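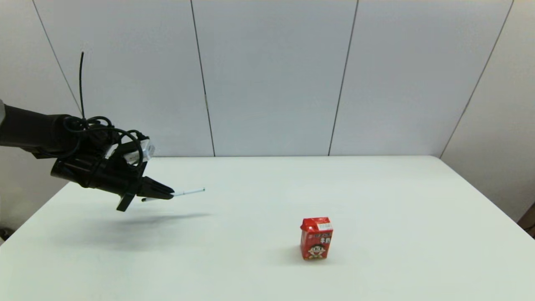
Figure 2. A large white tabletop with a pale wall behind it.

Light surfaces and the people who work at them

The pairing of a white table and a pale wall (Figure 2) came up again and again in the comments, and it proved to be the richest theme in the whole survey. We had expected people to write about chairs. They did write about chairs, at length, but when we sorted the 319 free-text comments by subject, the color and finish of the work surface drew the most detailed and most personal writing we received. Several people filled the entire comment box and carried on in the one meant for their job title.

Most of what they wrote concerned brightness at particular hours. At the Kirnby site the long windows face east, and a white table there catches the sun from opening time until mid-morning. People described tilting their notebooks, sitting sideways, or draping a scarf over the part of the table nearest the window. One respondent called the effect "like reading on a snowfield." At Lorkov the windows are smaller and face a courtyard, and the same kind of table was praised in nearly every comment that mentioned it. In November, when the courtyard is dark by late afternoon, users there told us that the white surface made the room feel larger and kept the light going a little longer. We find this contrast wonderful: the furniture matched closely, the ceiling lights came from the same supplier, and yet the two sets of comments read as though they were about different objects.

Finish mattered as much as color, and sometimes more. A glossy white top and a matte white top may look alike in a catalog, but a glossy one throws back a visible image of the ceiling light, and the eye keeps trying to settle on that image as well as on the page. Respondents without any background in lighting described this very precisely. They wrote of "a second lamp inside the table" and of "two places to look at once." Latifa Hajji, who coded the comments from the Ersoy site, gave remarks of this kind a category of their own, separate from plain complaints about brightness, and we later adopted her category for all three sites. It is the one part of the coding scheme that we would urge others to borrow as it stands.

The wall behind the table deserves more attention than it usually gets. Someone seated at a table looks up often, and what they look up at is usually a wall. Where both were pale, people reported that glancing up felt easy and that they lost their place less often. Where a pale table stood in front of a dark green wall, as in the smaller reading room at Ersoy, opinion split sharply. Some people loved it and asked for that room by name. Others found the jump from light to dark tiring after an hour or so – one said it was like walking in and out of a movie theater all morning. We could not tie this split to age, eyeglasses, or type of work, and would be delighted to see someone take it up with a larger group.

We also tried something simple. At Kirnby, Paula Onu placed gray felt desk mats on 2 of the tables by the windows and left them there for 10 working days. There was no announcement and no sign. The seats with mats went from being the last taken in the morning to being among the first, and staff were asked where the mats could be bought. A trial this small can't carry much weight. It was cheap, though, and it pointed the same way as the comments did, which encouraged us to include mats in the next round.

One limit should be stated plainly. Our form invited 200 words on "anything about the room," and people who are bothered by glare probably have more to say about a table than people who are comfortable at it. The comments tell us what users notice and how they talk about it; they do not tell us how common any of these feelings are. The rating scales taken from the Alent questionnaire are better suited to that question, and we turn to them in the next section.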